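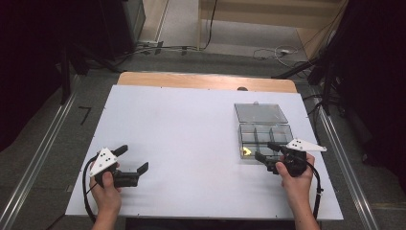
Page last changed: Jul 24, 2022

Clear Boxes and Small Stuff: Your Questions

748 shares

I love a clear box with compartments. I love them so much that people at the Poston parts swap started bringing me their questions along with their jumbled jars, and this page grew out of the answers I kept repeating. It covers choosing a box, setting up a table to sort on, filling the thing, and keeping it sorted once you've gone to the trouble (the hard part!). If yours isn't answered, leave a comment and I'll work it in next time.

Why clear? Aren't the colored ones nicer?

They're prettier on a shelf, I'll give you that. But with a clear base, clear dividers and a clear lid you can find the one little yellow piece without opening anything, and you can see from across the room that you're almost out of something. Smoky gray plastic is a fair compromise if you like a softer look. Bright items still show up nicely through a light tint. Dark screws in a dark tinted tray are another story, and I'd keep those in the clear ones.

What should I sort on?

A white surface, every time. I put a flat white board on top of the wooden table and work on that. Small things jump right out at you against white, and you stop losing brown beads in the wood grain. It also means the table doesn't get scratched when you drag a box of hardware across it. Mine has picked up smudges and scuffs over the years and works just as well as it ever did. Wipe it with a damp cloth, let it dry, go again.

If you don't have a board, the back of a leftover piece of poster board is fine for an afternoon. Tape the corners down or it will curl up and launch your washers.

How much room do I need?

Less than you'd think. You want space for the box with its lid all the way open, plus an open patch in front of you at least as big as the box. I keep the box to my right and leave everything on the left free for spreading out. Lefties, swap it.

Lid toward me or away from me?

Away! Open the box so the lid lies flat behind the base. If it opens toward you, your sleeve lands on it, the base tips up, and all your compartments become one compartment. Ask me how I know. If your lid won't lie flat and only stands partway up, prop something soft behind it so the hinge isn't carrying the weight. Those thin plastic hinges are the first part to go.

Do I empty everything out at once?

You can, and it's very satisfying, but I'd start with a handful. Pour it out, push it into piles with a finger, put each pile away, pour the next handful. A full jar dumped on a table feels like a mountain by lunchtime. A handful is done before the coffee's cold.

The very first piece is the fun one. Pick whatever's brightest, drop it in a front corner compartment, and you've started.

Is there any use for a tray with just two compartments?

Oh yes. I wouldn't sort without one. An open tray with rounded walls makes a great "don't know yet" tray. Every odd bit that doesn't have a pile goes in there, and you deal with it at the end. The curve helps too: you can sweep a tiny thing up the side with a fingertip, where in a square-cornered tray it just wedges itself in. Set it up toward the far side of the table so your middle stays clear.

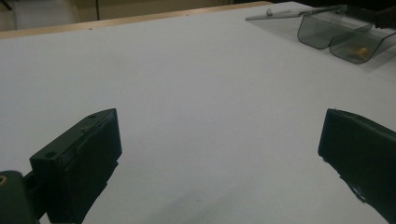
Jomar Manalastas wrote in to disagree with me on this one: "I'd skip the mystery tray. Mine had stuff in it from October and I never once went back to it. Now if I can't name a piece in a few seconds it goes in the scrap jar and I feel great about it." Fair enough, Jomar! I did try it his way for a whole bag of mixed fasteners and missed my tray terribly, but if yours has turned into a drawer of its own, give the scrap jar a go.

How many compartments do I want?

Fewer than the biggest box in the store. My favorite has 7 and I've never wished for more. Once you go very small, your fingers don't fit, and you end up tipping the whole box to get one bead out. If the dividers lift out, leave a couple out to begin with and add them when you see what you have.

My little things hop over the dividers when I carry the box. Help?

Check this before you buy. Close the lid, hold the box up to a window and look at the top of the dividers. If there's daylight between divider and lid, small flat things will travel. For a box you already own, cut a piece of thin craft foam to fit inside the lid. It presses down just enough. You do lose the view from the top, so put a label on the end.

How do you label a clear box without covering it up?

One strip of masking tape on the short side, written in pencil so I can change my mind. I tried labels on every compartment and ended up reading labels instead of looking at the stuff, which was right there!

How full is too full?

Two-thirds is plenty. I once squeezed 100 small hooks into one section, and every time I opened the lid a few came out to say hello. 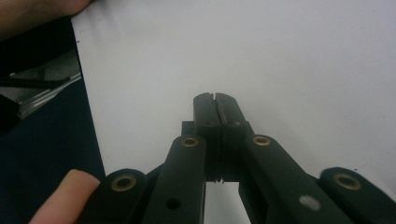
Keeping It Sorted

How often do I need to redo it?

I do a quick pass whenever I finish a project and everything's out anyway. Strays go home, the tray gets emptied, the board gets a wipe. A proper clean-out, once a year.

Can I wash the boxes?

Lukewarm water and a drop of dish soap, by hand. Skip the dishwasher, and skip paper towels too, they leave fine scratches on clear plastic. Dry the hinge well and leave the lid open overnight before any metal goes back in.

What about kids helping?

Older ones are wonderful at it, much faster than I am. Give them one color or one shape to hunt for and let them loose. With toddlers around, I keep the whole business closed and up high.

The latch broke. Is the box done for?

Nope! A wide rubber band around the middle has kept one of mine shut for ages. Retire it to things you rarely need and keep your good latches for the boxes you carry.

463 comments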